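Rain barrels, rain gauges and a very dry spring

5 May 2025

So the gauge at the end of my yard in Flalwood has caught 11 millimeters since the start of last month, and I'm already fretting about August. The creek behind Cirkcombe is so low you can cross it in sneakers (I did, my socks were fine). I keep going back through my old notebooks to see if I'm imagining things, and no, the springs really have been getting drier at our end of the valley. Four dry ones in a row now! 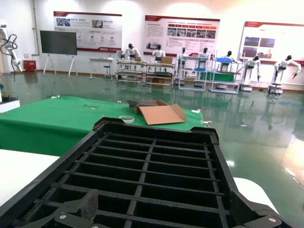 My rain log is a mess, I'll admit. It began as pencil marks on a calendar, then moved to a notebook, then to a spreadsheet that I fill in when I remember. What I'd love is one square for every day, big and plain, a bit like that black tray with all its rectangular compartments, so a gap would jump right out at me. At the moment a missed day looks exactly like a dry one, and that makes my totals look worse than they should.

Anyway, I've ordered a second barrel, an 80 gallon one, to go under the shed gutter. The first one ran out last summer before the beans were even done. If we get one decent storm it should fill up fast, and then I'll probably be complaining about mosquitoes.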